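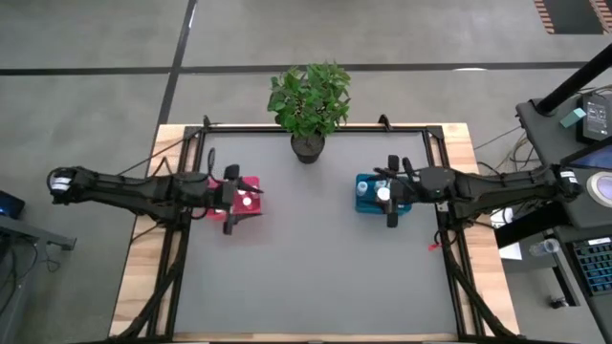

Plunwood Bench and Worktop Oil, Clear Matte

Item group: Surface treatment, wood
Maker: Draltik
Can size: 2000 ml
Finish: matte, no tint
Number of coats: 2 on bare wood, one for upkeep
Coverage: around 50 square meters per can, single coat, sanded hardwood
Full cure: 9 days
Availability: in stock

Product details

Plunwood is a one-part hardening oil for solid wood tops, glued butcher block and bench edging. It contains plant oils and a small share of hard wax. The oil sinks into the wood and sets there. The wax stays close to the surface and slows the uptake of water, coffee, light machine oil and similar spills. No film thick enough to peel is left when the product is applied as directed.

The oil darkens most woods slightly, about as much as wiping them with a damp cloth. Pale species take on a warmer tone. Tops glued up from mixed boards will show more contrast between neighboring pieces after the first coat, and the second coat does not even this out. Test on an offcut or on the underside before treating the full top.

Suitable surfaces

Bare beech, birch, maple, oak, ash and rubberwood. Tops that were previously oiled, after cleaning and light sanding. End grain, with extra oil on the first coat.

Not suitable for lacquered or varnished wood, melamine, linoleum, painted surfaces or rubber matting. Where a wood top has an inset panel of another material, mask the joint. Oil that dries on a non-absorbing panel leaves a sticky edge that has to be removed with white spirit.

Application

Remove dust, old wax and glue residue. Sand with the grain and vacuum the surface. Over-fine sanding closes the wood and reduces uptake, so stop at a medium grade.

Stir the can from the bottom until no settled wax is felt on the stick. Do not shake. Do not thin.

Apply a thin coat with a lint-free cloth, white pad or short-pile roller. Work one board width at a time. Leave the oil to soak in, then wipe off everything that is still wet. Glossy patches after wiping mean there is too much oil on the surface.

Let the first coat dry overnight. If the wood feels rough, rub it down with a fine pad before the second coat. Apply the second coat thinner than the first.

Coat the underside and all cut edges as well. A top sealed on one face only takes up moisture unevenly and may cup.

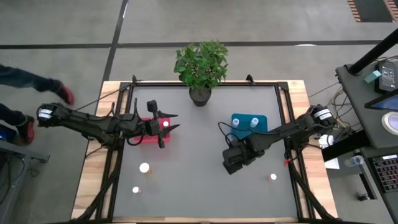
Bolts, clamps and rails can go back on once the second coat is touch-dry, but tighten them by hand only until the cure is complete. Metal feet and brackets left under full load on fresh oil can leave a mark. Black steel fittings should be dry before they touch oak.

Drying and curing

The top can carry light loads the day after the final coat. Keep water, hot items and solvents off it until day 9. Low temperature, poor air flow or heavy application all extend the curing time. A faint smell during this period is normal.

Upkeep

Clean with a wrung-out cloth and mild soap. Avoid ammonia and scouring powder. Re-oil when water no longer beads, or when the surface looks dry and gray. Heavily used front edges generally need attention well before the rest of the top and can be treated alone – the overlap does not show on a matte finish if it is wiped well.

Rings and small burns can be sanded out locally. Use the same grade as in the original preparation, otherwise the repaired spot will take the oil differently.

Safety and storage

Cloths soaked with drying oil can self-heat and ignite. Lay them flat outdoors to dry, or store them under water in a closed metal container before disposal. Sanding dust from oiled wood carries the same risk in a closed bag.

Store the can upright and free of frost. A skin may form in part-used cans. Cut it out and lift it off – do not stir it in.

Related items

Holmgren white pads, fine and medium
Holmgren short-pile roller, with spare sleeve
Sanetholm wood soap, concentrate
Plunwood End Grain Sealer

Ordering notes

The May price list replaces all earlier lists. Cans ship by road only. Opened cans cannot be returned.

Technical questions on wood species and old finishes: Vlasta Vrabec, product support.
Trade accounts and pallet orders: Wenche Kristiansen, sales desk.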